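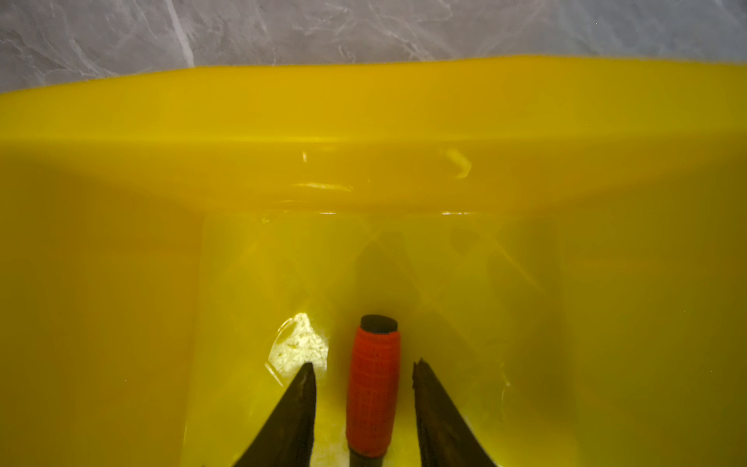
Yellow container on the gray marble pattern.

June 5, 2020

Worked on the Grulliden screencap set again, from after breakfast to the middle of the afternoon, with a break for lunch and one for the phone. Current state: season 2 is fully extracted and the duplicates are out. Before the duplicate pass the folder held more than 1000 caps. After it there are 930. I expected the number to drop further than that, but the show reuses backgrounds less than I remembered, and most of what looked identical in thumbnail view differs in the mouth position or the eyes.

The method, so I can repeat it for the next season. Extract on scene change with a low threshold, then add one cap at the midpoint of every shot. Compare each file to its neighbors only, never across the whole folder. Comparing across the whole folder was the mistake in the first round. It flagged the title card in every episode, which is fine, and it also flagged the two harbor conversations as the same conversation and would have dropped the second one. Those are different episodes. Du is wearing the torn collar in the second and the whole argument over the bridge scene depends on it, so I would have heard about that.

The source is still a problem. The disc release is interlaced and the streaming release is cropped at the top and bottom. I deinterlaced the disc version and kept its full height. Vertical detail suffers slightly on fast pans. On held shots it is clean. For club use nearly everything people want is a held shot: the faces, the rooftop, the lamp scene. I did the opening sequence twice with different settings and kept the softer one. The sharper one put a double line along every outline, which shows up badly once somebody crops it to an icon and scales it down.

File names now carry season, episode and position in the episode, padded with zeros. No character names in the file name. Characters go in tags. I had a long exchange with Santino Benítez over this last night and we picked it up again this morning. He runs the wallpaper section on Stullier and has done so longer than I have run anything. He wants names in the file name so people can search their own disk after downloading. I see the use of it. The trouble is that a name in a file cannot be corrected once it has been downloaded, and we already know the masked rider was listed under the wrong character for most of a year. He conceded the rider. He did not concede the rest. We agreed that I will include a plain text index with each zip, one line per file, and he can see whether anybody opens it.

Tags took the longest. The old club list had 175 of them. Many are spelling variants, and a good number are jokes from a single thread that has since been deleted. I merged the variants and left the jokes as aliases, so that old links still resolve. The only tag I left completely alone is Broltura. It is used for the pairing, for the fan comic of the same name, and by a few older members for any picture that has both of them in it regardless of what they are doing. Splitting it would be correct. It would also cost a week of messages, and the season 1 zip still has to be fixed before anything else. I wrote "do not split yet" in the notes file with today's entry and moved on.

Spent a while reading through old uploads while the archive was compressing. The early wallpapers are nearly all the same construction: one cap, blown up past its native size, a blurred copy behind it, a lyric in a script font along the bottom. Technically they are poor. The edges are visibly stair-stepped and the text sits on top of the brightest part of the picture. I still know which ones were mine without checking. There is one with Du on the stairs where I had masked around the hair by hand and left a green edge all the way down the left side. It has comments under it from people who have been gone for years. I left it up in the form it was uploaded. Policy is that nothing older than the rules gets held to the rules.

Lunch was rice and the last of the beans.

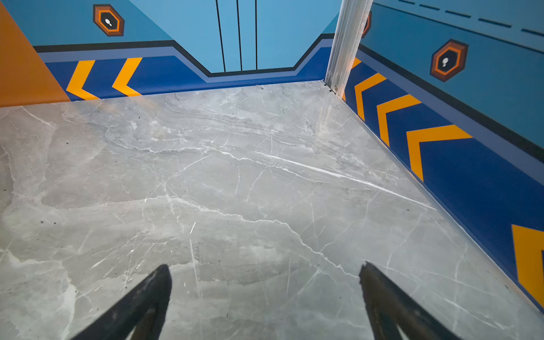 The new header for the Broltura page is the other open job. The current one was made for a narrower layout and Stullier stretches it, so both faces come out wide. I rebuilt the canvas at the new width, placed the two figures from the rooftop cap on separate layers, and cut the sky out completely. That leaves the background, which was flat gray in every draft so far and looked like an error. A mottled gray is better. The floor in the picture above has the drift I was after, warmer and browner toward the left and cooler toward the right, and it matches how the show lights the pair of them when they stand on opposite sides of a shot. I set up two gray stops in that direction, put a low-contrast cloud texture over it, and dropped the opacity until it stopped competing with the outlines. The middle of the band needs to stay quiet for the page title. At present there is a light patch exactly under the second word. I will rotate the texture and look again.

Outline color on both figures is off-black, sampled from the show. Pure black looked pasted on. The cape on the right figure was drawn with a gap at the shoulder in the original cap, an animation error, and I filled it with the neighboring flat color. I noted the edit in the layer name. Somebody will compare it against the episode and ask.

Exported the header in three qualities and put them up on a test page. At the lowest quality the gradient bands. At the middle one it bands only on my old monitor, and I cannot tell whether that is the file or the monitor. Adding a little noise to the gradient removes the bands and increases the file size by more than I like. I am leaving the noise in. The page has room for it now that the animated sparkles are gone from the sidebar.

Santino looked at the test page around dinner and sent back three remarks. The title is too low. The figures should overlap slightly, as they do in the cap. The gray is "fine, finally." The first two are fair. On the overlap I had separated them to leave room for the title, and if the title goes up the room is no longer needed. Both changes are small. I did not make them tonight.

There was also a message from a newer member asking whether the club accepts edits where the picture has been recolored to another season's palette. The rules do not cover this. They cover tracing, removing signatures, and reposting without a link. A recolor of a cap is harmless as far as I can see, provided it is tagged as an edit, and I answered along those lines. The risk is in the screencap section, where people come for reference and would take the wrong colors for the right ones. I suggested the fan art section. Will add a line to the rules page and ask for objections first — the last time I changed a line without asking, the thread ran longer than the rules.

Left to do: rebuild the season 1 zip with the new naming, write the index for it, move the title up, overlap the figures, rotate the cloud texture, check the header at phone width. The phone width version probably needs its own crop with only the faces. Also find the font license file, which I had in May or so and have not seen since the old drive was wiped.

Backup of the full set is running to the external drive now, with the lid open so the machine does not sleep halfway through it again.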